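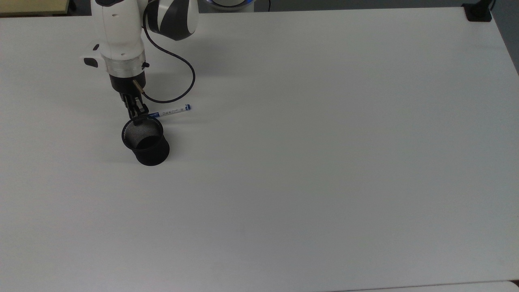
Loose pens are the main reason shared desks fail the evening check, according to Rustad, the office supplier in Nirnthorpe. The firm will put a mesh pencil cup on each of its 200 hire desks in August.

Trials began at Fluvano and Zetent on Tuesday, with 2 markers issued per desk. 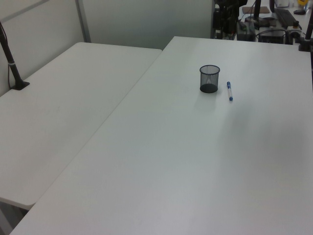
Desk users must clear all papers by closing time. Cups stay out overnight, and markers go back in them, caps on. A marker left lying beside the cup, like the blue-capped one on the white table, will be logged as a miss. Rustad has ordered 245 cups and 500 markers.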